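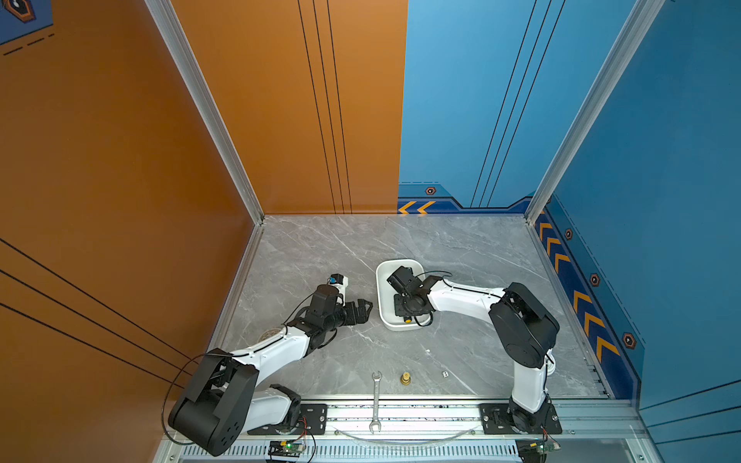 According to Radymyr Maksymiv, the Trostthorpe Manipulation Course was never meant to be a contest, and its ranking table was added only when students asked for one. The course is a project class in two-arm robot control taught at Warkdale. Students work in teams of 2, and each team is given 12 weeks to program a pair of arms to sort and place small hardware parts. A trial lasts 60 seconds. Trials are logged in Stonik, a record system written by former student Ihor Zakharchenko. As of June 2, 2025, the log held over 2,661 trials. Final runs are held in August.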